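Speaker notes, Saturday session, October 16, 2021
Looking after the Clostard cell

(Start without the slides. Wait for the back row to sit down.)

Hi everybody, I'm Noemi Szabo, and I look after one cell at Plarwood. One! Boris Spahić has eleven of them and he sleeps fine, but I'm going to spend my time on the one I know, because I've had my hands in it for most of two years and I've got opinions.

Quick history, keep it short. The arm had 3580 hours on it when I took over. The old log was a spiral notebook with coffee on it and every third entry said "adjusted." Adjusted what? (Pause here, people usually laugh.) So my first job was writing down where everything sits before I touched a single bolt.

That's why we keep a simulated copy of the bench. Špela Zupan built ours, and before I change a layout on the floor I change it in there first. I move the crates, I run the reach check, I look at the wrist from two or three sides. If the arm has to fold up on itself to get to a part, I'd much prefer to find out at my desk with a sandwich.

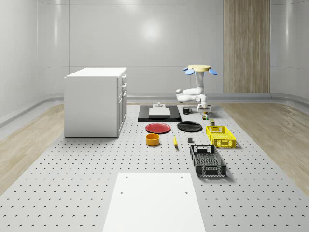 Simulated bench, arm at the back, gripper pointing down. Yellow and black crates to the right.

Okay, the pegboard. Everything gets located off the holes. When I write up a layout I give hole positions, never "a bit left of the mug," and if a fixture won't line up with a hole then I fix the fixture. Kęstutis Navickas fought me on this for a month (he's here, wave to him) and now he's worse about it than I am.

Next, the weekly stuff. Go slow on this part, they'll want to write it down.

Power off, lock on, tag on. Wipe the gripper fingers with a dry cloth. Check the wrist bolts against the paint marks, and if a mark has moved, stop and call me. Look at the cable where it bends. Then power up and run the home routine at 40 percent speed with your hand near the stop button.

Once a month we do the long one, 155 picks of the same can from the same spot. I plot the misses. In October we had a bad run and I blamed the camera for two days, and it was a loose screw in the finger mount. Mayuree Klinhom found it with her thumb!

(If there's time, tell the Busby story about the wrong grease. If not, skip to spares.)

Spares: one set of fingers, one cable, one spare stop button, all in the same drawer with a label on it. Then open it up for questions.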